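What is a hotpot?

Imagine a big pan of soup bubbling away in the middle of the table, with everybody sitting round it and cooking their own tea! That's a hotpot, and people in China have been enjoying it for a very, very long time. You drop in thin slices of meat, mushrooms, noodles or crunchy cabbage, wait a little while (the waiting is the hard bit), and fish them out again when they're ready.

The soup gets its flavour from a seasoning, and lots of families buy theirs in a packet from the shop, with the spices already mixed together. Some kinds are mild and some are so hot they make your nose run, so do ask a grown-up which one you've got before you dip your spoon in. The front of the box often gives you a clue, like the picture of red broth on this one, underneath the big yellow Chinese characters.

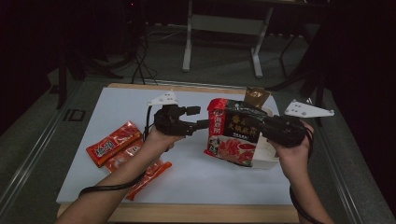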